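Bevero Replacement Fingertip and Joint Kit
For Drovine four-finger-and-thumb hands
Spares > Hands and grippers > Fingertips

Availability: In stock, ships from Worville
Supplied by: Sqalli Automation Spares

Overview

The Bevero kit replaces the rubber fingertips and short end joints on Drovine hands. It was brought out after a fault in the original tips, where the rubber sleeve could creep along its core under sideways load and let a held part slip. If your hand still has its original tips, read the fault notice on this page before you order or keep running it.

Fault notice: fingertip creep

In July a customer reported a hand dropping machined housings onto a transfer bench. The grip force reading was normal right up to the drop. When the tips were taken off, the rubber on two of the fingers had moved forward on the core and the bond underneath had let go around most of its circumference. No one was hurt. The bench guard was bent and one housing was scrapped.

We asked other owners to check their hands and had 78 tips sent back to the Worville workshop. Of these, 7 showed the same separation. All of them came from hands that regularly carry a load across the fingers, with the palm turned sideways or facing up. Tips from hands used only for straight downward picks showed ordinary wear.

The cause was the primer on the aluminium core. It softened when cleaning solvent got in behind the lip of the rubber. Wiping the outside with a damp cloth does no harm. Spraying degreaser at the joint, or soaking the tip, does.

Why the controller does not catch it

The Drovine controller estimates grip from motor current. A tip that is creeping still resists the motor, so the current looks right and no alarm is raised. Do not rely on the grip reading to tell you the tips are sound. The slip detection option helps with smooth parts, but it samples too slowly to stop a heavy part once it has started to move.

How to check your hand

Put the robot in a safe position, remove any held part and isolate the power at the cabinet. Lock out the isolator. The fingers can close without warning when the brake releases, and the thumb has enough force to break a finger.

Grip each black tip and try to twist it, then pull it gently away from the metal segment. There should be no movement at all between rubber and core. Look at the end joint while you do it. A gap, a raised lip or grey dust at the joint means the tip has to come off. Check the thumb as well. It takes the load from all of the fingers and is the one most often skipped.
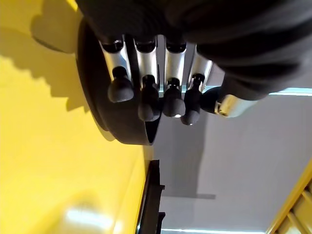 If any one tip fails, replace the full set. Mixed sets grip unevenly because the new rubber is slightly softer, and the hand will tend to roll the part towards the older tips.

What has changed

The Bevero tip has a mechanical collar as well as the bond, so the sleeve cannot slide off even if the adhesive fails. The lip sits in a groove and is harder for solvent to get behind. Overall length is the same as the original and saved grip positions carry over, though we still recommend running one cycle at reduced speed before going back to production.

In the kit
Four fingertips with end joints
One thumb tip with end joint
Collar screws and thread locker
Printed torque card

Specifications
Part number: BV-324
Tip material: textured black rubber
Core: aluminium
Kit weight: 400 g
Fitting time: up to an hour with the hand on the arm
Fits: Drovine hands with screw-fixed end joints. Does not fit the older pinned type.

Fitting notes

Do the fingers one at a time so the joints do not get swapped. Clean the old thread locker out of the hole before the new screw goes in. Leave the hand overnight before loading it – the thread locker needs the time even if the screw feels tight. Run the finger calibration from the maintenance menu once the power is back on.

Returns and reporting

Owners with original tips that fail the twist test can send them back for credit against this kit. Bag each tip separately and mark which finger it came off. Please do not clean them first, as we want to see what is behind the lip.

Reports of dropped parts go to Zewditu Admasu in product safety at Sqalli. Include the hand serial number, the cleaning product you use and the angle of the palm at the time of the drop. A report is useful even where nothing was damaged.

Related items
Drovine joint seal set
Torque driver for end joints
Isolator lockout hasp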